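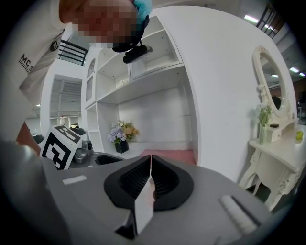
About Perrin

We began in a single rented room in Sonovport, with a kettle, a borrowed bench and a great many opinions about how robots ought to be taught to handle ordinary things. These days we have 2 sites, here and at Plurlow, and the opinions have been written down. They became the Prunis Code, our own house rules for hand-held gripper work, and if you spend any time with us at all you will hear it quoted over lunch.

The Code has 74 rules, which sounds a lot (it is a lot!), but most of them are the sort of thing a careful person would do anyway. Wear your headset and keep it pointed at the work. Keep the marker on top of the gripper clean and uncovered. Close the soft fingers gently, and stop if whatever they hold begins to buckle. Leave the furnishings as you found them, flowers and mirrors included. Faces are blurred before any recording leaves the building — we have never made an exception to that, and we don't mean to start.

New colleagues spend their first 80 hours alongside somebody experienced, and may ask for more if they would like it. Anyone may stop a session at any time, for any reason, and the pay stays the same.

We go through the whole Code every February, line by line, with plenty of biscuits, and some 700 suggestions have come in from colleagues and clients over the years. A good many were kinder or simpler than what we had written ourselves, so in they went. If you would like a copy, or would like to argue with a rule, please do write to us at Sonovport — we always reply.

Page last revised May 2021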